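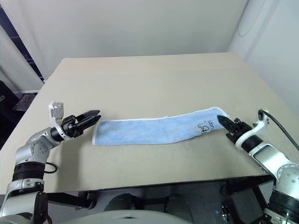
테이블 위에 놓인 하늘색 수건. 오른쪽 끝에 작은 자수가 있다.

클렌데일 시립수영장, 11월부터 수건 무료 대여 중단

클렌데일 시립수영장이 다음 달부터 수건 무료 대여를 중단한다. 수영장 측은 2025년 10월 7일 누리집 공지를 통해 이용객이 개인 수건을 지참해야 한다고 밝혔다. 미처 준비하지 못한 이용객은 매표소에서 2유로를 내고 수건을 빌릴 수 있다.

무료 대여는 수영장이 레이바 거리의 현 건물로 옮겨 온 뒤 계속돼 온 서비스다. 수영장 운영을 맡은 다르도 에스코바르 소장은 세탁비 부담이 커진 점을 이유로 들었다. 그동안 세탁을 맡아 온 트레스카 세탁소와의 계약이 9월 말로 끝났고, 새 계약 협상에서 제시된 단가는 종전보다 30퍼센트 높았다.

에스코바르 소장은 "입장료를 올리는 방안도 검토했지만 정기권 이용객의 반대가 컸다"며 "수건을 직접 가져오는 분들이 이미 많아 대여 쪽을 손보기로 했다"고 말했다. 입장료와 정기권 가격은 내년 여름까지 그대로 유지된다.

돌려받지 못한 수건도 문제였다. 수영장은 올해 들어 분실된 수건을 채우기 위해 두 차례 추가 구매를 했다. 유료 대여가 시작되면 수건을 빌릴 때 회원증이나 신분증을 맡겨야 하며, 반납할 때 돌려받는다.

12세 이하 어린이 강습생은 이번 조치에서 제외된다. 강습이 있는 날에는 지금처럼 강사가 수건을 나눠 준다. 학교 단체 수업으로 오는 학생들은 각자 수건을 가져와야 하며, 관련 안내문은 이번 주 안에 각 학교로 발송된다.

이용객 반응은 엇갈린다. 퇴근길에 수영장을 찾는다는 한 정기권 회원은 젖은 수건을 가방에 넣고 버스를 타야 하는 것이 불편하다고 했다. 아침반에 다니는 다른 회원은 대여 수건이 얇고 작아 원래부터 집에서 쓰던 것을 가져왔다며 달라질 것이 없다고 말했다.

수영장은 회원들의 요청을 받아들여 탈의실 복도에 수건 건조대를 설치하고, 개인 사물함 18개를 월 단위로 빌려주기로 했다. 사물함 신청은 매표소에서 선착순으로 받는다. 건조대에 걸어 둔 수건은 당일 폐장 전까지 찾아가야 하며, 남은 수건은 분실물 보관함으로 옮겨진다.

인근 몰포르트 수영장은 현재의 무료 대여를 유지할 계획이다. 두 수영장의 공동 정기권을 가진 회원도 클렌데일에서는 대여료를 내야 한다.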